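Keeping Small Parts in Order on a Printed Layout Board

May
By Brunello Vitale

Most of the time I lose on a small repair goes to looking for a part I set down a minute before. A layout board fixes most of that. You draw the outline of each part on a flat board, and each part goes back to its own outline when it is off the machine.

I made my first one for a Jacobs bench grinder and have used one ever since. All you need is a flat white board, a black marker and a table with some space around it.

1. Pick the right board 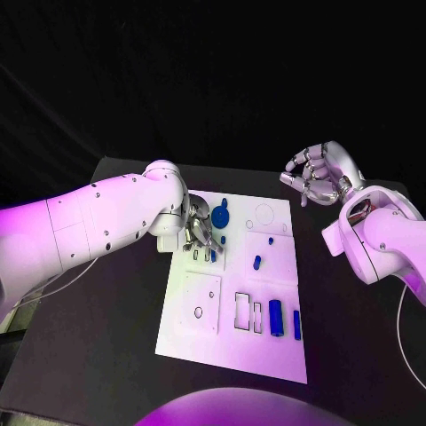 A white board is best for most jobs, and it should be big enough that the outlines don't crowd each other. Dark parts disappear on a dark bench. Blue parts on a white board with black outlines are easy to find, even when the table underneath is dark. If all your parts are pale, turn it around and use a dark board with chalk or a paint pen.

2. Draw the outlines

Set each part down and trace it with the marker held straight up. Gears and knobs can be traced as plain circles. Write the size inside the line if two of them are close. Let the ink dry for 10 minutes before you put anything oily on it.

3. Give pegs and pins their own spot

Pegs roll. Stand them on end if they will stand, or drill a shallow hole for each one. On the Pirklow pump I drilled 11 holes and that took care of it.

4. Put the board flat and leave it flat

Don't carry a loaded board across the shop. Bring the work to it. A square of drawer liner under each corner keeps it from sliding.

5. Work from one side to the other

Start with the round parts at the top left and go across. Keep one hand free to hold the board while the other lifts the part. 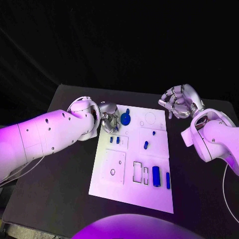

6. Check before you close up

Look over the board before the cover goes back on. A part still sitting on its outline means you stop and find where it goes. Wipe the board with a dry rag and hang it up by the job it belongs to.

Comments

Ovstead shop: We use old shelf ends. The marker wears off after a year or so, then we trace again.

R. in Skislow: What kind of marker? Mine came off with the first drop of oil.

Brunello Vitale: Paint marker, fine tip. A coat of clear over the top helps too.

Dale: Did one for my sewing machine. Two screws share an outline and I still mix them up.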